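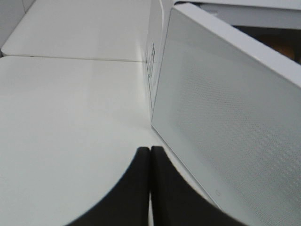 The two-knob microwave is still on sale

Most new microwaves come with a keypad and a long list of programs. The plain kind, with one knob above another and a button at the bottom, has never quite left the stores. At Langat, a kitchen supply shop in Cullstead, it outsold every keypad model in June.

Buyers there are mostly renters and people setting up a first kitchen. The shop's cheapest one sells for $60, and a keypad oven with a grill can run to nearly $200. 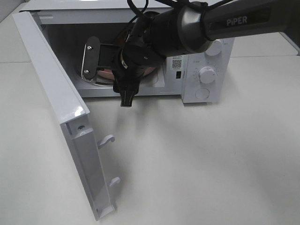

A white one needs wiping more often, mainly along the inside edge of the door and near the latch hooks. A damp cloth is enough. The glass turntable lifts out and can be washed in the sink. Leave room for the door, which swings out to the left and takes up a fair bit of counter.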